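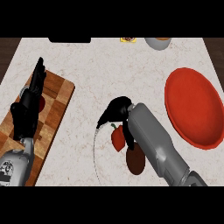
How to make sauerkraut without buying anything silly

Posted 2018-10-11

Most sauerkraut recipes want you to own a crock with a water seal, a set of glass weights, a wooden pounder and a special salt. I've made it with all of those and I've made it in an old jar with a freezer bag on top. I couldn't tell the two apart, and I doubt the people selling the crocks could either.

What you need

One firm white cabbage, weighing a bit over 1000 grams before trimming
Plain salt, 2 per cent of the weight of the cabbage once shredded
A large clean glass jar with a lid
A kitchen scale
A small food-safe freezer bag

You can add caraway seeds. Juniper berries turn up in a lot of recipes and I find them a bit like chewing a hedge, but suit yourself.

The scale is the one thing I'd insist on. Recipes that say "a tablespoon of salt per cabbage" are guessing at both the spoon and the cabbage. My last one came to 1427 grams on the scale at Gallagher, where the sign over the box said "small".

About the salt

You'll read that table salt ruins the whole thing. I used nothing else for a whole winter and it fermented perfectly well. The anti-caking stuff may make the brine a little cloudy, but so does the fermenting. The pink salt from Pallside costs several times as much and tastes of salt.

Method

Pull off the tattered outer leaves and keep one good one. Quarter the cabbage, cut out the core and shred the rest finely. A knife does this fine. If you use a mandoline, use the guard.

Put your biggest bowl on the scale, set it to zero and add the cabbage. Work out 2 per cent of that weight, weigh the salt separately and sprinkle it over.

Wash your hands and squeeze the cabbage hard, by the fistful, until it goes limp and there's a puddle at the bottom of the bowl. If your wrists complain, leave it alone for half an hour and come back. The salt does most of the work while you're away, which the pounder people don't mention.

Pack it into the jar a handful at a time, pushing down firmly, and pour in all the liquid from the bowl. Leave a good gap at the top. Fold the spare leaf over the cabbage, then half fill the freezer bag with water, seal it and sit it on top. Everything has to stay under the liquid. This bit does matter, and I'm not sceptical about it at all.

Rest the lid on loosely so gas can get out. Stand the jar on a plate, somewhere cool and out of the sun.

Waiting

Press it down once a day with a clean spoon. Start tasting after 6 days. Mine is usually pleasant by then and properly sour a good while later, but kitchens differ - in January mine barely gets going in the first week.

A flat white film on the brine is usually yeast and can be skimmed off. Fuzzy growth, anything pink or black, or a smell that makes you step back means the lot goes in the bin.

When you like the taste, screw the lid on and put it in the fridge.

Is it good for you?

It's cabbage, so probably. The Lokska jars promise a "happier gut" on the label and the Kostska ones go further than that. Both are nice with sausages.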